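**Keretti disassembly data — progress note to the programme manager**
25 August 2019

You asked for a short account of where the collection work stands. The desktop computer task is the one I have most doubts about, so I have started there.

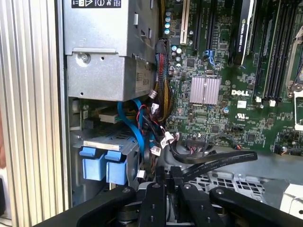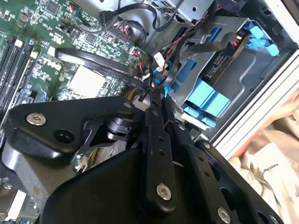
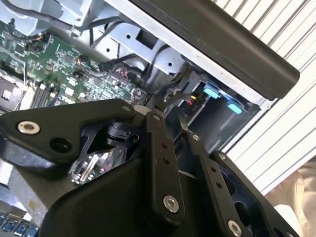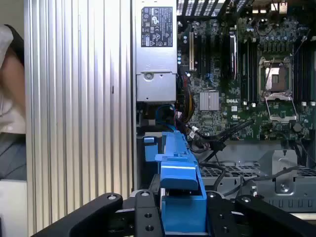

We have 1,016 recorded examples for this task in the store, and I would ask you not to read too much into that number. The plan written at Custside assumed that each example would teach the model something new, and I can't see that it does. Many of them repeat the same short movement in the same part of the case. When I took the set through the review screen I threw out 167 for bad joint readings or a late start to the recording, which leaves 849 that I would be willing to train on. The blue plastic parts by the drives are a good case of what worries me. They are bright, they stand out from the grey metal next to them, and a model could easily learn to head for anything blue. On a machine with black or green latches it might have no idea where to go. The cables bother me for a different reason: they lie across the green board in whatever way they happen to fall, and our labels say nothing at all about them. "Clear of cable" and "touching cable" go into the same bucket.

Training on the first batch finished on the Degefa machine. The report gives a score of 87 out of 100 on held-out examples, and it will probably be quoted at you. The held-out examples come from the same computers as the training ones. I think it tells us the model can remember a case it has already met, and I would rather it stayed out of the October summary until we have a proper test.

Nanarine, the labelling tool, is still slow. It drops the wrist view if two people save at once, and the supplier's fix — the second so far — has made this rarer without curing it. I have gone back to saving by hand at the end of each run.

What I would like to do next:

- stop adding examples of the drive area for now
- bring in 2 desktop models from other makers and keep both out of training
- add a cable label, even a crude one, and go back over the accepted set with it
- score the model again on the unseen machines before anyone plans a larger collection

The last of these may give us a much lower figure. I'd sooner have it in October than after the next round of money has been spent.

Spending is within the agreed amount, apart from the extra storage, which I wrote to you about separately. I still need a yes or no on the two computers.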